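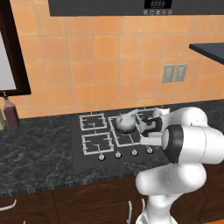 Slide 1: kettle on the back right burner, orange tile behind

Hi everybody, thanks for coming out to Estlow on a rainy night in October! I'm Angelica Tiongson and I'm going to talk about tea for way too long, so get comfy.

Start with my aunt in Flaltgate (pause, let them settle). She boiled her water to death, every single cup, green tea included, and I grew up thinking green tea was supposed to taste like a lawn. Then Ronaldo Dagdag poured me a cup at the Javier tea shop and I just about fell off my stool. Same leaves! He'd let the kettle sit with the lid off for 6 minutes first.

So, black tea, go ahead and use it right off the boil. Green, wait. Oolong is somewhere in between and people will fight you on it (ask who drinks oolong, wait for hands). 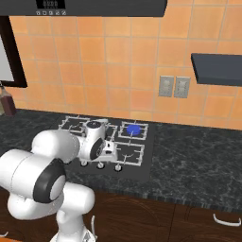
Slide 2: black gas cooktop, dark granite counter

Now the part where I admit I spent a whole winter on one pot. I use 700 ml of water and 8 grams of leaf, and yes, I weigh it, and yes, my family laughs. Try it once with a scale before you go back to spoons.

Storage, quick: keep it out of the light and away from the coffee. I lost a really nice tin of Cideseck smoky black that way and I'm still mad about it.

Pass the sample cups around now. Left side of the room first, then questions.

Search talks and notes... Go

Recent talks
Bread in a Cold Kitchen
Jam Without Pectin
Saving Tomato Seed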